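Brekby, week whatever
April 11, 2019

I promised a proper post about work, and I finally have a quiet evening, so let's go. If you only come here for the bread recipes, skip this one, I won't be offended.

For anyone new: I work at Corkia, on what we call the kitchen bench. We write and check the routines that let a robot arm do ordinary kitchen jobs in the serviced apartments that Erkberg runs. When I started, my job was almost all typing. I sat with a huge spreadsheet of handle heights, door widths and reach distances, and I filled in every cell by hand. One kitchen took me most of a week. Then somebody at Erkberg would decide to swap the fridge and I'd do a good part of it over again.

Since October we've had Brekby, and I love it so much! Brekby is our simulated kitchen setup. You pick a layout, drop the arm in, and run the job on screen as many times as you like. The night run now goes through 2000 attempts while I'm asleep, and in the morning I come in with my coffee and look at what it did. My typing is down to maybe an hour a week. 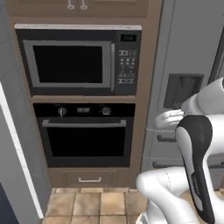 The arm in one of our Brekby kitchens, over by the fridge and the wall oven.

I know "automation came to my office" is usually the start of a sad post. I was nervous too. There are three of us on the bench and we all had the same thought when the email went out, which was: well, which one of us is it going to be? It was none of us. We did lose the part of the job that gave me a sore wrist, and what came in its place is a lot more talking. I go out to the apartments and watch how the housekeeping people open things. I ask them what annoys them. It had never been part of my job to ask anybody that.

And they know so much! One of them showed me that she always opens a low drawer standing off to the side, so she can get past it afterward. Our routines had the arm square in front of every drawer, every time, blocking the whole kitchen like a parked truck. I went back, changed the approach, ran it overnight, and by lunch the next day we had a version that left a walkway. In the spreadsheet days that would have been a note in a file for "later," and later never came around.

The reviewing takes some getting used to. You can't watch everything, so Brekby sorts the attempts and hands me the odd ones. Yesterday's list was 134 long. I go through them with the sound of the office around me and a pad of paper, and I write down what I think went wrong before I look at the numbers. I started doing that because I noticed I was agreeing with the software too fast. My guess is right more often than it was in the winter, and I'm a little proud of that.

Handles are my favorite, if a person can have favorites. Long bars, stubby bars, two of them side by side where a pair of doors meet — that last kind gave us fits for a month. The arm has to choose one and leave the other alone, and there isn't much room for fingers in between.

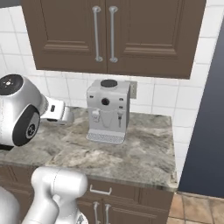
Counters are next on my plan for the spring. Putting a cup down near a machine sounds like nothing until you try to write out how near, and from which side, and what to do if there's already a cup there. I have pages of this. My partner has banned the subject at dinner.

There are things I miss. The old way was slow, but I knew those kitchens by heart, down to the half inch, and I could answer a question without opening a file. Now I have to look things up. The days are also choppier. I used to get a whole afternoon with headphones on, and these days I'm lucky to get 40 minutes before somebody wants me to come see a run.

Still, I wouldn't go back. Next week we start on the Tiêu layouts, which have tiny kitchens and doors that all seem to open into each other, and I can't wait to see what the arm makes of them. I'll write that up if I get the time. Bread on Sunday, the seeded one.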